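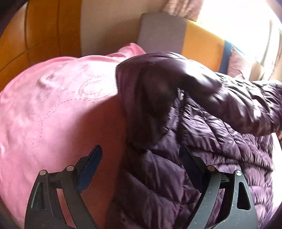

Gudrun Thiele wrote to ask how you edit a first draft without ending up rewriting the whole book, as she has a finished manuscript of 225 pages and has changed chapter one so often that she can't bear to read it. I've now been through this with two novels, so these are the steps I use.

How to do a first read-through

1. Leave it alone
Put the draft away for about 5 weeks. Work on something else if you can. I wrote short stories during mine, and one of them later gave me a subplot.

2. Make a reading copy
Print it, or send it to an e-reader in a different font. Add page numbers before you print. I didn't with Hajji, my first, and dropped the lot on the stairs.

3. Read with no pen
Read the whole thing in two or three sittings. If something bothers you, put the page number on a separate sheet with a word or two – "slow", "who is this?", "said already". Leave the sentences as they are, even the bad ones. 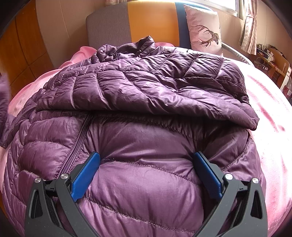 4. List the scenes
Give each scene one line saying who is in it and what changes by the end. If nothing changes, mark the line. My second book, Sunitz, had a long dinner that I was fond of and a train journey straight after it. Both got a mark, and in the end I kept two paragraphs of the dinner.

5. Sort your notes by size
Put plot problems first, then characters, then scenes, then wording. Spelling and commas come last of all. A chapter you may cut on Friday doesn't need its commas checked on Monday.

6. Save a new file
Give it a new name and keep the old draft untouched. Paste anything you cut into a third file called "offcuts". I rarely go back to mine, but cutting is easier when it's there.

After that, start on the biggest problem, wherever it comes in the book. For Gudrun I'd suggest anything after chapter three.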